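Desktop Refurbishment at the Celledham Workshop
Progress report to the Kisetti fund, October 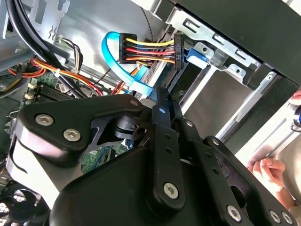

1. Work in the period

The workshop took in 98 desktop computers from the Tronddale office clearance. Of these, 77 have been opened, inspected and logged. The remaining 20 are still on the intake shelves, and one was returned to the donor at its request before inspection.

Most of the time in this period went into the drive bays. Every machine that leaves Celledham must have its original drive removed and erased, or destroyed if it cannot be erased. The bays are crowded. In the type shown, the power lead runs in a bundle of yellow, black, red and orange wires between two black connectors, and the one at the drive is marked "HDD P5". The blue SATA data connector sits just to the right of it.

The printed marking is useful. Bench sheets now record the marking on each connector as it is found, and the lead is put back in the same place at reassembly. Before this change, leads were routed by eye and several cases had to be reopened.

2. Procedure changes

The order of work on the bench has been fixed as follows.

Power cord out, case open, asset number copied to the sheet.
Data connector off first, then power. Both are pulled by the body and never by the wires.
Drive out of the bay and into a numbered tray.
Dust removal, fan check, memory check.
Replacement drive in, connectors on, leads tied clear of the fan.
Case closed and passed to the test bench.

The test bench runs the Rusu check script overnight. A machine that fails is sent back with the log taped to the lid.

3. Problems

Two items are open.

Connector wear. Some data connectors no longer hold firmly. These are replaced when found, but the stock of spare cables is low and the last order was short. A further order has been placed from the parts line of the budget. No transfer between lines is needed.

Tray storage. Removed drives are held until the erasure record is signed, and the trays fill faster than the records are completed. The locked cabinet is now close to full – a second one is on loan from the Tronddale office until the end of the grant period.

4. Spending

Spending on parts is slightly above plan and spending on transport is below it, as the clearance was delivered in a single run. Overall spending is within the approved amount. The itemized sheet is attached separately.

5. Next period

Inspection of the machines on the intake shelves comes first, followed by the backlog of erasure records. Delivery to the receiving schools will start once the test bench has cleared a full load. The drop-off slot is Wednesday morning, and the schools have been asked to confirm a contact for receipt.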